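4. The open day

4.1 Setting and purpose

The demonstration took place in November as part of the public open day at the Kererow workshop. The event is held once a year and is meant for people who live or work nearby. Visitors are free to walk in and out, and most stay in any one room for only a few minutes. We were given the larger of the two teaching rooms on the ground floor, with a projector, a screen and enough floor space for a queue.

We had three aims. The first was to find out whether people with no background in robotics could follow what a tabletop manipulator was trying to do when they watched it in simulation. The second was to record the questions they asked without any prompting. The third was more practical: we wanted to know if the Fludis scheduler would run for a full day in front of an audience without one of us having to restart it.

Over the day 492 visitors were counted at the door of the room. We did not collect names or ages. A visitor who came back later was counted again, so the number of different people is lower than this, and we have no good way of saying by how much.

4.2 Staffing and running order

Nassoro Mabula ran the simulator from a desk at the side of the room. Esther Ondieki and Lilian Kashindye stood near the screen and spoke to visitors. Esther Kinyua sat at the back with a notebook and wrote down questions as they were asked, along with the time and the task on screen. She did not answer questions herself, and visitors were told by a sign at the door that notes were being taken.

Two operators' scripts had been prepared, a short one and a long one. The short script named the task, said that the arm was simulated, and then left the visitors to watch. The long script also explained how a task is split into steps and where the planner can go wrong. We changed from one script to the other at the top of each hour. In practice the speakers drifted away from the wording as the day went on, and by the afternoon the long script had lost most of its middle part. We return to this in 4.5.

Figure 4. The simulated kitchen counter used in the demonstration. 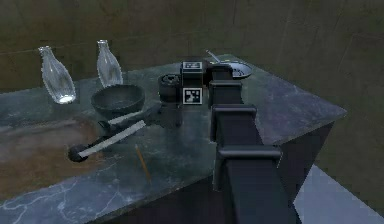
The tasks shown on the day were all drawn from the Athumani set, which we use in our own development work and did not change for the public. There are 13 of them, and each asks the arm to do one thing that a person might do on a kitchen counter, such as moving a light object clear of a heavier one or picking up a utensil by its handle. We chose to keep the objects as they are in the development version, including the less helpful ones. The two clear glass bottles at the back of the counter are an example: they overlap little with the other objects, but their outlines are harder to pick out than that of the dark bowl in front of them. Visitors noticed the bottles early and asked about them often. The thin orange-yellow stick lying in front of the gripper also drew comment, mainly from people who wanted to know how something so narrow could be picked up at all. By contrast, very few people asked about the frying pan, even though the tasks involving its handle are among those our planner finds hardest.

4.3 What visitors asked

After the event, two of the authors sorted the questions in the notebook into groups. They worked separately and then compared results. Where they disagreed, the question was read out to Nassoro Kioko, who had not been in the room, and his choice was used.

The largest group was about seeing. People asked how the arm knew where an object was, whether it could tell glass from empty space, and what the square black-and-white tags on the gripper were for. The question about the tags came up in every session. We had not mentioned them in either script, as they are so familiar to us that we no longer think of them as something to explain. Lilian Kashindye began to cover them in her opening remarks from the second hour onwards, and the question then became less common in her sessions but not in Esther Ondieki's.

The next group was about mistakes. Visitors wanted to know what would happen if the arm knocked something over, who would be to blame, and if it would try again. Several asked for a failure to be shown on purpose. We did not have one ready. A small recorded set of failed runs would have been easy to prepare and would have answered these questions better than we did by talking.

A third and smaller group was about the real machine. Although both scripts stated that the arm was simulated, some visitors asked if it was in the next room. One asked if the counter was somebody's kitchen. We take from this that a single spoken sentence is too little, and that the word "simulated" should be on the screen the whole time.

4.4 Running of the software

The scheduler stopped twice. The first stop came before noon, when the logging folder filled up, and was cleared by deleting old files. The second was caused by the Gilov display driver, which lost the projector after the cable was moved. Neither stop was a fault in the planner. Visitors who were present during the second stop stayed in the room, and three of the longer questions in the notebook date from that wait.

The simulator was set to slow the arm down to half of its usual speed. This was Mabula's suggestion after a trial with colleagues, who had found the normal speed hard to follow. No visitor complained that the arm was slow, though children tended to leave during the long reaching movements.

4.5 Limits

The comparison between the scripts should be treated with care. The speakers did not keep to the wording, the hours differed in how busy they were, and the notebook holds only what one person could hear from the back of a noisy room. Questions asked quietly at the front are likely to be missing. We therefore report the groups of questions and their order of size, and make no claim about which script worked better. For the next open day we plan to fit each speaker with a small microphone and to print the scripts on cards.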